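Ista Arm Project: How Our Semester Went

So our group was Larasati Subramaniam, Blair Crichton and me (Daiane Portela), and our job for the robotics class was to get Ista, the lab's arm, to tidy up an office. Not a whole office! The plan we turned in back in May had it moving chairs, closing drawers and putting binders back on a shelf. Ms. Menzies read it and wrote "pick one" across the top, so we picked chairs.

The idea is simple enough to say. Ista finds a chair, takes hold of an armrest and pulls or pushes the chair until it sits under the desk. We drove it by hand first and recorded everything, and ended up with 222 runs we could use. Blair did most of the driving because he's way steadier than me – my early runs have a lot of wobble in them and we threw plenty out.

Training was Larasati's department. Her first model went for the seat back every single time and I still don't really know why. She retrained it after we cleaned up the labels and it started going for the armrests, which was a great afternoon.

The grasp itself took the longest. Armrests are fat and rounded and the fingers want to slide off, so we kept changing the approach angle. What helped most was coming in near one end and slowing way down for the last bit. We also started checking the wrist camera view for every grasp instead of just watching from across the room.
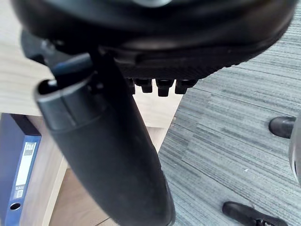 Wrist camera view at the armrest, with the desk on the left and the chair base over on the right.

Stuff I'd do differently: label the runs the same day, and start with 2 chair types instead of one. Ours only knows the one chair, and I'd love to see what it does with the tall stools in Cowie. Larasati wants to go back to the binders next – I'm in if she is.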